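**Saltow opens evening coding course in Hiltolia**

5 October 2025 – The training school Saltow has opened registration for its first evening course in software development. The course runs for 16 weeks and is meant for adults who have a job during the day and can't leave it to study full time.

Classes take place on two evenings a week in the school's rooms in Hiltolia, above the old post office. Students begin with basic Python and databases, and later they work in small teams on a project for a local company. No degree is asked for, but each applicant must complete a short online task and have a talk with one of the teachers.

"Many people wrote to us after the daytime course in April and said the same thing: I want to do it, but I have rent to pay," said Hwa-young Lim, head of teaching at Saltow. "So we looked at the timetable again. The content is the same, only the speed is different."

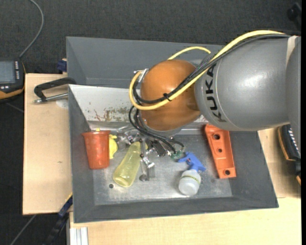
*A KUKA robot arm over a gray metal bin.*

The course will be taught by Karthik Weerakoon, who was before a developer at the payroll software firm Wodier, and Seon-mi Pyo, who joins from the daytime program. Wodier will also pay the full fee for two students who live in the Hiltolia area. Applications for these places go through the same form, where one box must be ticked.

Khairul Pasaribu finished the daytime course in spring and now works as a junior tester at Awasthi. He advises new students to keep their weekends a little free – the homework takes longer than one thinks, especially in the part about databases.

An information evening for applicants will be held in the Hiltolia rooms before registration closes. Laptops can be borrowed from the school for the whole course, and questions about fees or payment by month can be sent to Ha-neul Hyun at the student office.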